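Wrist fault and protective stop on a two-finger gripper when approaching glassware: request for guidance
Drovemen Community Help > Workcells > Faults and Safety
Posted February 16, 2022

Solveig Grønli

Our department operates a single arm with a two-finger gripper for table-setting trials. The arm is supervised by one trained operator and one observer, both of whom remain outside the marked floor line while the arm is powered. The controller is a Kvam unit and the motion program was prepared in Punum by a former member of staff.

During a session last week the arm was instructed to approach a glass pitcher, close on the handle, lift, and move to the set-down position. The approach was completed. On closing, the gripper reported "object held" while the fingers were still apart. The arm then began the lift with no object between the fingers, and one fingertip made contact with the pitcher body. The observer pressed the stop button. The pitcher was displaced but did not fall, and no person was hurt.

On inspection we found the following.

The gripper log shows the "held" signal raised 30 milliseconds after the close command was issued. A normal close in our records takes 700 milliseconds.

Fault code 261 was recorded at the same moment and was then cleared by the program without any message to the operator.

The same fault appears twice in the log for August. On neither date was it entered in our incident book, and we have been unable to establish what the arm was doing at the time.

We have withdrawn the cell from use. I would be grateful for advice on three matters. First, is code 261 a wiring fault or a program fault? Second, is it acceptable to continue trials with plastic items until the cause is known? Third, should the incident be reported outside the department if there was no injury and no breakage?

I should add that the gripper cable was replaced in the autumn and that the replacement was not supplied by the original vendor. The part carries a Prillier label. I do not have the data sheet.

2 replies

cell_support_north

Thank you for a clear report. I will take your points in the order given.

On our Kvam controllers, code 261 is listed as "input state changed before command complete." It does not tell you whether the wiring or the program is responsible. It tells you that the controller saw the "held" input go high earlier than the motion allowed. The usual causes in our facility have been a damaged cable near the wrist, a loose connector at the tool flange, and a sensor threshold set too low after a finger change. Given that your cable was replaced, I would begin there.

The test we use is as follows. Remove all objects from the work area and secure it. Set the arm to reduced speed. Open the gripper fully, leave it open, and watch the "held" input on the controller screen while the wrist is turned slowly from one end of its travel to the other. Repeat this 100 times if the fault is intermittent. If the input changes at any point while the fingers are open, the cable or the connector is at fault and the program may be left alone for the present. Please record the wrist angle at each change. A fault that returns at the same angle is almost always a conductor being pulled at a bend.

If the input remains steady, examine the program. Two conditions should be present and, from your description, I believe both are missing. The program must not accept "held" until the minimum closing time has passed. It must also compare the finger position with the expected width of the object. A pitcher handle has a known thickness, and a finger opening well outside that value should prevent the lift regardless of what the sensor reports.

The automatic clearing of the fault is the more serious finding in my view. A fault raised during a grasp should stop the arm and remain on the screen until a person acknowledges it. Please search the Punum program for any reset instruction placed inside the main loop. We found one in ours that had been added during commissioning and never removed.

On your second matter, I would not continue with plastic items. The hazard is an arm that moves upward on false information. A lighter object reduces the chance of broken glass and does nothing about the motion. Keep the cell locked off until the test above has been completed and the result has been signed.

On your third matter, the rules differ by institution and I cannot advise on yours. Our own procedure treats any unplanned contact as a reportable event, with or without damage, and the two August entries would be included in the same report.

One further point concerning glass. Transparent items are difficult for many depth cameras, and handles are frequently placed a little away from their true position. This would not produce code 261, but it may explain why the fingertip met the body of the pitcher during the lift. Once the input fault is corrected, I recommend checking the approach separately, at reduced speed, with the lift disabled.

jr_maint

Had the same code. It was the connector. Reseat it and tighten the ring, then power cycle. Took five minutes. Ours has not come back.

Would still do the wrist test from the post above before you put anything breakable under it. Also check the strain relief on that replacement cable, ours came without one and we had to order the clip separately.
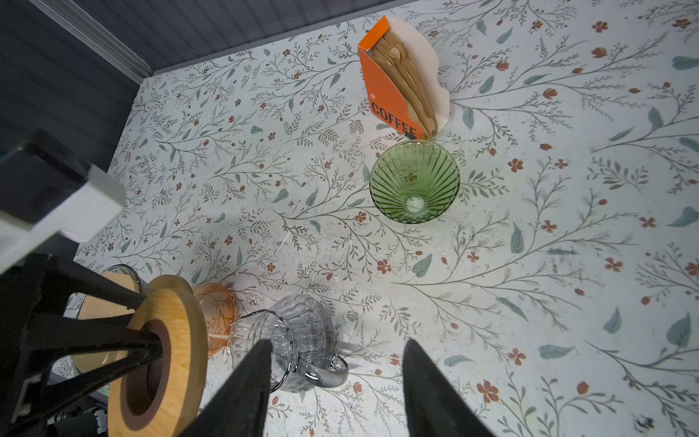
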